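Conanico Staff Bulletin
Operations and People

Automated handling at the Civport depot: what changes for the day shift

The first automated handling cell at the Civport depot will enter regular service in November. Employees in receiving, sorting and dispatch have received individual letters about the change. This item summarises those letters for the wider organisation and replaces the notice posted on the staff board on April 26, 2019.

The cell will take over the transfer of panels and boxed goods between the inbound racks and the sorting line. At present this work is done by hand on both shifts, and it accounts for the greater part of the lifting reported through the injury register. The depot employs 129 people. Of these, 13 hold positions in which manual transfer is the main duty, and their position descriptions will be rewritten before the cell is switched over. No position will be removed as a result of the project. Hours, classifications and penalty rates remain as set out in the current agreement.

Programming of the arm is being carried out in simulation by the Babić project team, with depot employees attending each review session. The view from the gripper has been the main working tool in these sessions. Operators are asked to judge the approach to an edge, the spacing of the fingers and the point at which they would stop the movement themselves. 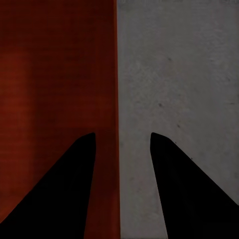
New duties and training

Leif Arnardóttir, Manager, Depot Operations, has confirmed that the rewritten positions will carry the title of cell attendant. Attendants will start and stop the cell, clear misplaced goods, check labels and record faults. They will also have the authority to halt the cell at any time without first consulting a supervisor. A halt made in good faith will not be counted against shift targets.

Training will be given in paid time and will be offered first to the employees whose duties are changing. The program consists of classroom instruction, practice on the simulator and supervised work at the cell. Employees who do not wish to become attendants may apply for a transfer to dispatch or to the Kakico site, where vacancies will be held open for them until the end of the year.

Several employees have asked how the cell's records will be used. The system logs each movement of the arm and each halt. The logs will be kept for maintenance and safety purposes and will not be used in individual performance reviews. The health and safety representatives will have access to them on request.

Some matters are still under discussion, including the colour marking of the walkway beside the inbound racks and the arrangement of meal breaks while the cell is running. Comments on either may be sent to Biljana Karagiannis, People and Workplace Relations, at extension 708, or left in the box at the depot office.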